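Fandeck Color Names, data card

Fandeck is a table of everyday color and finish names for household goods, compiled by Flenness from mail-order catalog text. It contains 496 entries. Each entry has a name, a material class and a plain-language gloss. 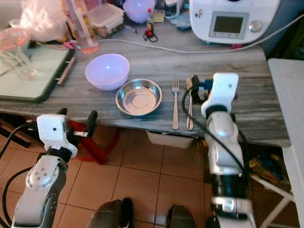
Pale lavender plastic bowl, stainless steel bowl, fork and spoon on a gray marble-patterned tabletop.

Fields
name: lowercase string, 43 characters maximum
material: plastic, metal, stone, textile or other
gloss: free text

Surface patterns such as "diamond" or "marble" go in the gloss. They are not part of the name.
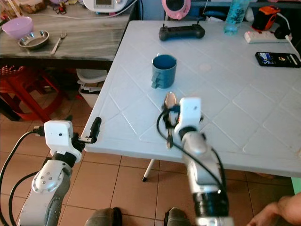 Sources
Entries come from the Soria and Godoy catalogs. Names found in both are merged, and the Soria spelling is kept. Up to 100 entries have no gloss.

Black is split into matte, satin and gloss.

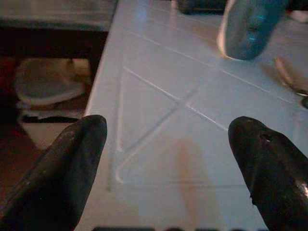
Satin was added in the February release, and older files map it to matte. Run the remap script before joining the two versions.

License: free for noncommercial use.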